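The little player that ate my summer (and how I got my music back in order)

Hello again from the back bench. I promised in the last newsletter that I'd write something on memory cards and portable players, and then I went quiet on you, sorry! The short version is that I moved my whole music collection over to a Trakance, the pocket player plenty of you have been asking me about, and it took a lot longer than the afternoon I'd set aside for it.
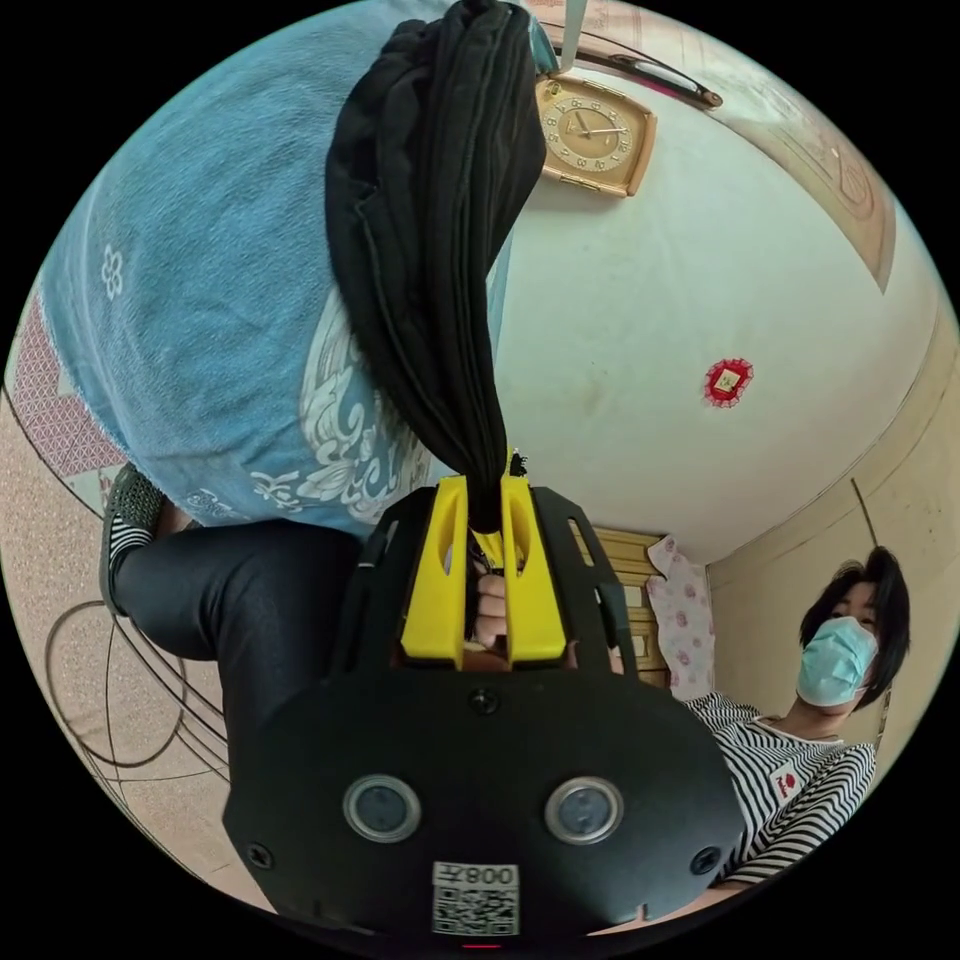

4 min read

I'd been using my phone with a small headphone amp strapped to the back of it for years. It sounded lovely and it was a brick. Every time someone rang me I had to peel the rubber bands off, and I'd already worn a groove in the phone case. So when Khôi La at Ronudgate rang in August and said he had a Trakance on the shelf in dark grey, with the case thrown in, I was down there before he'd finished his lunch.

First impressions were all good. It's small, the volume wheel has a nice firm click, and it drives my big old 600 ohm cans louder than I'd ever want them (I did not expect that, and neither did Khôi, who'd told me to bring the amp along just in case). With my everyday earphones there's a very faint hiss on high gain and none that I can hear on low, so leave it on low. I get nine hours out of a charge with the screen mostly off. The booklet says more. Booklets always say more.

Then I put the card in.

My library is 1184 albums, ripped over a long stretch of years with at least four different programs, and every one of those programs had its own ideas. On the computer it had always looked fine, as the software was quietly tidying up after me. The player doesn't tidy. It reads exactly what's written in the file and shows you that, so on the first scan I had the same singer listed under several spellings, a heap of albums called Unknown, and every compilation I own smashed into single tracks spread across the alphabet. A live double album I love came up with the discs shuffled together, track one, track one, track two, track two. I listened to a whole side of it before I worked out why it sounded so odd!

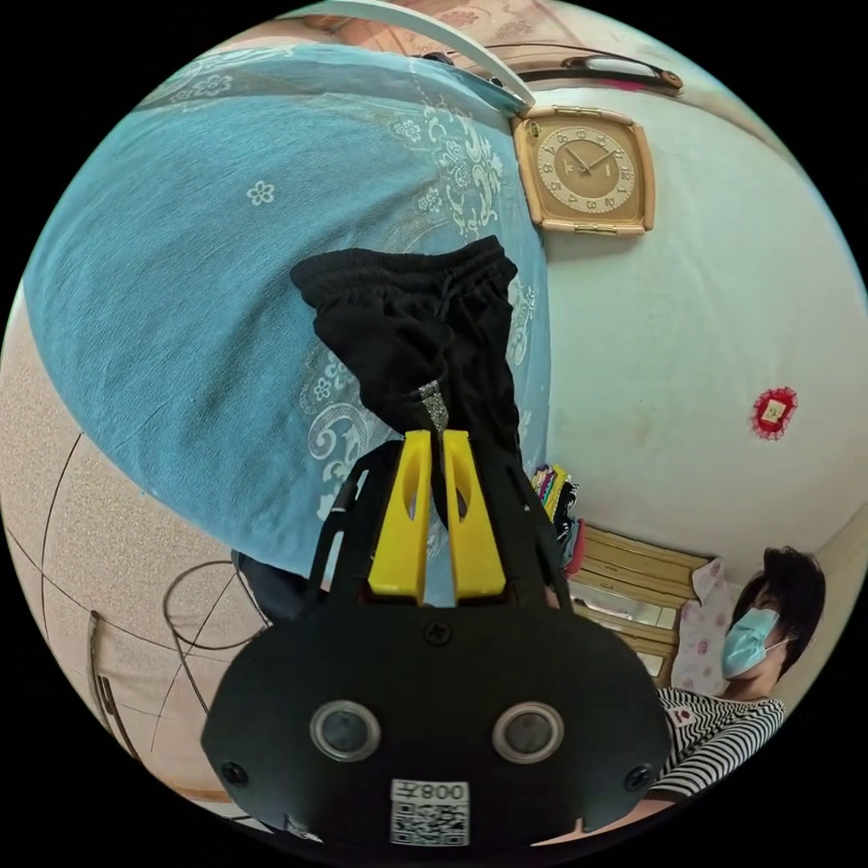

Black pants with a silver drawstring.

Anyway, I rang Manouchehr Jafarzadeh, who knows more about file tags than is good for a person, and he talked me through it. I'll pass on what he told me, more or less in the order I should have done it.

Start with the album artist field. Most of the mess on a small player comes from that being blank. If it's blank, the player falls back on the track artist, and any album with a guest singer on it gets chopped up. Fill it in for everything. For compilations, put Various Artists and spell it the same way each time, capitals included.

Next, disc numbers. If you have a two-disc set, make sure every track on the first disc says disc 1 and every track on the second says disc 2. That fixed my live album straight away.

Then the artwork. Mine was all over the place, with some covers scanned so large that the player just gave up and showed a grey square. I shrank the lot and saved them inside the files as plain baseline JPEGs. Progressive ones don't show up on the Trakance, at least on the firmware I have. Scrolling got much quicker too, which I wasn't expecting.

And do all of this on the computer, on a copy, before you put anything on the card. I did a fair chunk of it on the card itself, through the player, over a dodgy cable. The cable came loose halfway through a save and I lost a folder of old radio recordings. I had them on a backup drive, thank goodness, but it was at my sister's place and I felt like a goose asking for it.

A word about the card. I bought a cheap one first, from an online seller with a name like a sneeze, and it turned out to hold far less than it said on the label. It let me copy everything over with no complaint at all and then played silence for anything past the letter G. If you buy a card, test it before you trust it. There are free programs that fill the whole card and read it all back, and yes, it takes all night, so start it before bed. Thịnh Thân at the Puddale shop will run the test for you if you buy the card there, and he'll swap it on the spot if it fails.

Format the card in the player, too. I'd formatted mine on the laptop and the player saw it fine, but the scan kept stalling partway. Once I let the player do its own formatting, the scan ran through to the end while I made a cup of tea. 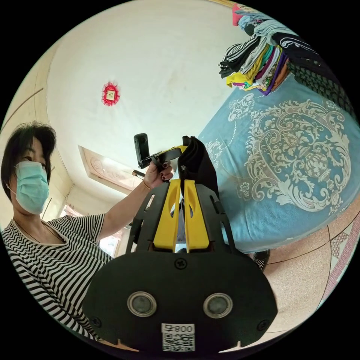

Striped top and dark red nails.

A few of you have asked about the line out, so I'll squeeze that in. There's a setting in the audio menu that fixes the volume so you can feed a proper amp. It does not ask you if you're sure. If you've got earphones plugged in when you switch it on, you'll get the full whack straight in your ears, so unplug them first, every time. I've asked Đàm, who make the thing, whether they could add a warning, and they wrote back very politely to say it's on the list. Toàn Kiều has his set up through the line out into the valve amp on his desk and swears it's the best his system has ever sounded. I had a listen and I'm a bit jealous, though I still like my own speakers better.

What don't I like? The search is hopeless. You turn the wheel to pick each letter and by the time I've spelled out a band name I've gone off them. The case Khôi gave me covers the card slot, so it has to come off each time I add an album. And the shuffle favours certain albums, I'm sure of it. I hear the same bossa nova record every single walk.

But I'm walking more, and I'm playing whole records again from start to finish, including things I'd forgotten I owned. The old amp is back on the desk where it always wanted to be.

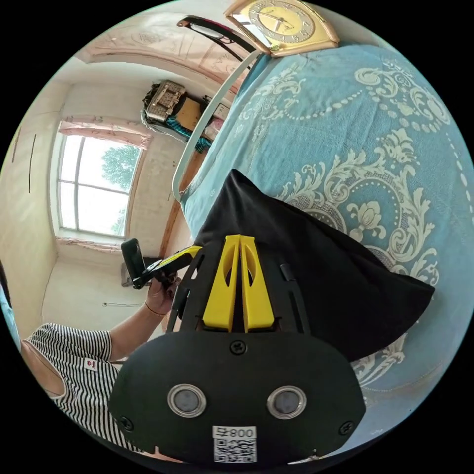
Do I have to convert all my lossless files before I put them on the player?

Leave them as they are. FLAC and ALAC both play without any fuss, and the only reason to make smaller copies is if your card is too small to hold everything you want to carry.

If you've got a tagging tip of your own, write in and I'll print the good ones. I still haven't worked out what to do with classical, so anyone who has a system for composers and conductors that works on a small screen, please get in touch. I've got a whole shelf of string quartets waiting to go on.

Amparo Vallejo
January 2019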